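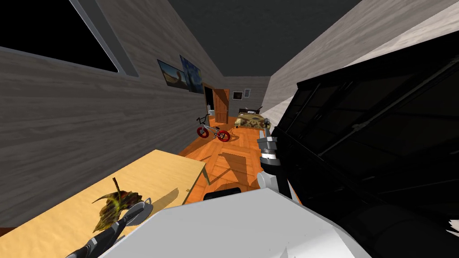 Budget season again, so a few posts on buying a robot for a small care-equipment workshop. Three of us have to agree on a number before December and at the moment we have three numbers.

The quote from Zovarton arrived this morning. Two arms, torso, grippers, one year of support. The software that lets you practise jobs in a simulated room is a separate line. So is the training on how to use the software. So is delivery.

I asked what the support covers. Answer: "remote assistance during office hours". I asked whose office hours. Still waiting on that one.

My main gripe is with the simulated hours. The sales sheet says 1,000 practice runs in virtual bedrooms before the thing ever comes near a real one. Fine. I'd like to know how many of those ended with the object picked up and put where it was meant to go. The sheet has a column for runs and no column for that.

A made-up bedroom with a bike on the floor and a leaf on the table is a decent test, I'll give them that. Better than the bare white rooms we got shown last year. But a leaf in software weighs whatever somebody typed in. Ours come off a windowsill and crumble.

Keith Kershaw, who does our books, wants to know why we can't buy the simulator first and the robot later. Good question. I put it to Zovarton and they said the licence is "tied to a hardware commitment". So you pay for the machine in order to find out whether you want the machine.

Tadine will sell the simulator on its own. 900 a month, cancel when you like. Fewer ready-made rooms, and you have to build your own furniture. I spent an evening on a wardrobe and it came out with no back.

Still, 900 a month for a trial is money I can explain to people. The other quote I'd have to explain with a slideshow.

Things I now ask every supplier, in case it saves someone a phone call:

What does a replacement gripper tip cost, and how long does it take to arrive?
Does the price of the software go up after year one?
Can we bring our own room measurements, or do we get yours?
Who owns the practice data if we leave?

Of the suppliers I've written to, 11 in all, two answered the gripper question with an actual price. One sent me a brochure for a different robot.

Frøydis Holmgren has been through all this with her own workshop and her advice was to double whatever you've put down for staff time. She had one person on it for most of a spring, mostly moving tables about in software and then moving the real ones to match. It wasn't in her budget anywhere.

So I've added a staff line. The total looks much worse and I trust it a bit more.

Someone asked about Goren in the replies. They only lease, minimum three years. I've been burnt by a three-year lease on a photocopier and I'm not doing it with arms.

Where I've got to: ask for the Tadine trial, four months, plus some 1,000 set aside for odds and ends. No hardware this year. Keith is happy. The Zovarton rep has rung twice since lunch.

If anyone has run the Mai grippers for longer than a demo, please message me. I want the boring stuff, what wore out and what the invoice said.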